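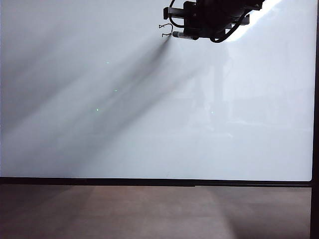
Marker and whiteboard

How to Plan a Cycling Stage Race Watch Schedule and Score Sheet

Posted May 2020

Following a three-week race is easier with a few notes kept from the first day. The television graphics show the top of the overall standings and not much else, and by the second week it is hard to remember who lost time where. The method below needs paper, a pencil and 15 minutes after each stage. It works for a shorter race too.

We use the Plorlow Tour in the examples. It runs in August and has a mix of flat, hilly and mountain stages.

What you need

The official start list
The stage profiles, printed or saved
A notebook with lined pages, or a spreadsheet
A pencil and an eraser

Step 1. Make the stage page

Give each stage one line. Write the stage number, start town, finish town, distance and type. Use four types only: flat, hilly, mountain and time trial. Organizers sometimes use more, but the extra ones don't help much at home.

Leave a wide column at the right for the winner and a second one for the leader after the stage. Put the rest days in as lines of their own so the numbering doesn't slip.

When the page is full, add up the distances. Plorlow comes to 3564 kilometers. If your total doesn't match the one in the race guide, you have copied a stage wrong. The usual mistake is a time trial with the decimal point left out.

Step 2. Mark the days that matter

Go through the profiles and put a star next to every stage that finishes on a climb, and every time trial. Put a small circle next to stages with a hard climb in the last 20 percent of the route but a downhill or flat finish. The ride into Zotier is a good example. It is 216 kilometers, the longest of the race, and the last climb tops out well before the line. A strong group can get away there and stay away.

If you can't watch every day, watch the stars and circles live and catch the highlights of the others. On flat stages, the last half hour is usually enough.

Step 3. Pick the riders to follow

Choose eight riders who could win overall. More than that is too much writing. Give each one a row and each stage a column. Add a line under each name for the team, and note the one or two teammates who climb best, as they will be the ones setting the pace late in the day.

Step 4. Record the time gaps

After each stage, write down how far each of your eight is behind the race leader. Use the overall gap, not the gap on the stage. Write it in seconds if you plan to make a chart. A rider who is 10 minutes and 36 seconds down is 636 seconds down. Minutes and seconds are fine if you only want to read it back.

The leader gets a zero. If the lead changes, the new leader gets the zero from that day on, and every other figure is measured from him. Don't go back and change the earlier columns.

Wait for the final results before you use the pencil. Times can change after the finish when the judges review a crash or a split in the bunch. Time bonuses at the line are included in the official overall standings, so you don't have to add them yourself.

Step 5. Write one sentence per stage

Under the table, write a single sentence on how the stage was won. Two of ours, from the practice sheet:

"Breakaway of five caught on the last hill, small sprint into Zirnell."
"Crosswinds after the feed zone, two of our eight missed the split."

Keep it short. You will want these on the rest days, when you check where the gaps came from.

Step 6. Check the sheet on the rest day

Read across each row. A rider who loses a few seconds every day is often tired or badly placed in the bunch. One big loss on a single day is more likely a crash, a puncture or a bad climb, and your sentence should say which. Cross out anyone who has left the race and leave the space blank. Adding a replacement halfway through makes the table hard to read.

Common problems

Rider names with accents: copy the spelling from the start list. Search boxes on results pages may treat Đoàn and Doan as different entries, so try both.

Neutralized stages: if the times are taken before the finish, write N next to the stage number and use the official gaps as usual.

Missed a day: fill in the column from the results page before the next stage starts.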